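Kundora Neighborhood Association
October 14, 2023

1/ The Kundora Neighborhood Association has completed its review of the proposed changes to the Ardale bus route. A summary follows in this thread. The full report is available at the front desk of the Ardale branch library and will be mailed to any resident who asks for a copy.

2/ Under the proposal, the route would no longer stop at Tekleab Street. Riders would be directed to the stop on Nurnell Avenue, which is a longer walk and includes the hill. The transit office has stated that the change would shorten the full trip by 3 minutes.

3/ The Association received 966 completed survey forms. We thank everyone who took part, including the residents who filled out the form by hand and left detailed notes in the margins. Those notes have been typed up and appear at the back of the report.

4/ Of those who replied, 424 use the Tekleab Street stop at least once a week. A further 128 said that they would stop riding the bus altogether if the stop were closed. Most of this second group gave the hill as their main concern.

5/ Liya Ejigu, who prepared the report, also walked the route between the two stops in the morning and again after dark. Two streetlights on the upper block were out on both walks. The city has been notified and has given us a repair request number – residents may quote it when calling.

6/ Not all replies opposed the change. A number of riders who board farther out welcomed a faster trip to work, and several asked for an earlier first bus. Their comments are given equal space in the report.

7/ The Association's position is as follows. The Tekleab Street stop should remain open on the existing schedule until a bench, a shelter and working lights are in place on Nurnell Avenue. We do not oppose the new timetable itself.

8/ Gadisa Mersha will present this position at the public hearing in November. Residents who wish to speak must sign up in advance with the transit office. Each speaker is allowed one turn, and written statements are accepted at the door.

9/ Paper cups, and a marble-patterned countertop.

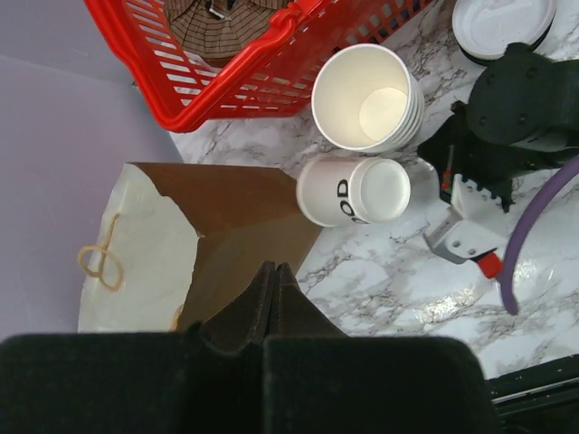
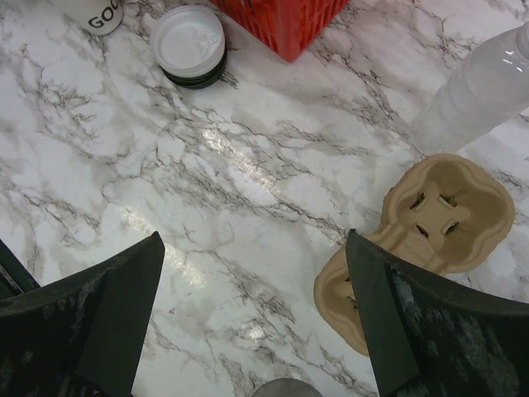
10/ Residents who need a ride to the hearing should contact Kalkidan Assefa by phone or leave a message at the Association office. Please say whether you use a walker or wheelchair so that a suitable vehicle can be arranged.

11/ One correction to our earlier notice: the proposed change would not affect the school service, which runs under a separate contract. We regret the error and thank Elango Thampi for bringing it to our attention.

12/ Questions about the survey or the report may be sent to the Association in writing. Replies to this thread are read but are not entered into the hearing record.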